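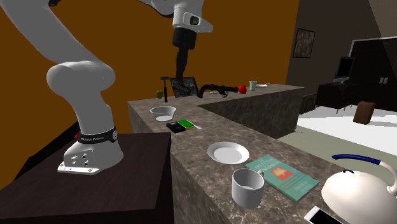 Flutwood Kitchen Scrap Pail, 13 liter

I've sold four kinds of scrap pail over the years and the Flutwood is the one I took home. It holds enough peelings for the two of us from one curbside pickup to the next, and the lid closes with a proper click – no more fruit flies in July!

The inner bucket lifts out by its handle, so you can carry it to the green cart and leave the shell under the sink. I rinse mine with the garden hose. Huguette Turcotte, who tests everything before we list it, puts hers in the bottom rack of the dishwasher and it's held up fine (she's on her second set of filters, I'm still on my first).

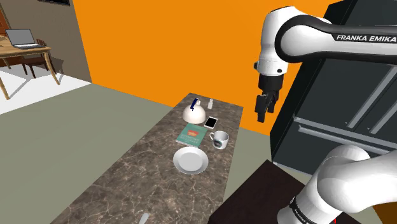 Marble-pattern countertop and orange wall.

Comes with 3 charcoal filters and a roll of Skostik paper liners. Extra liners are item 323. If your town doesn't take paper liners, newspaper works too – fold it double at the bottom.

Colors: gray, moss, cream. Cream is back-ordered.

Questions about what goes in the cart? Call the shop and ask for me, Carter Cormier.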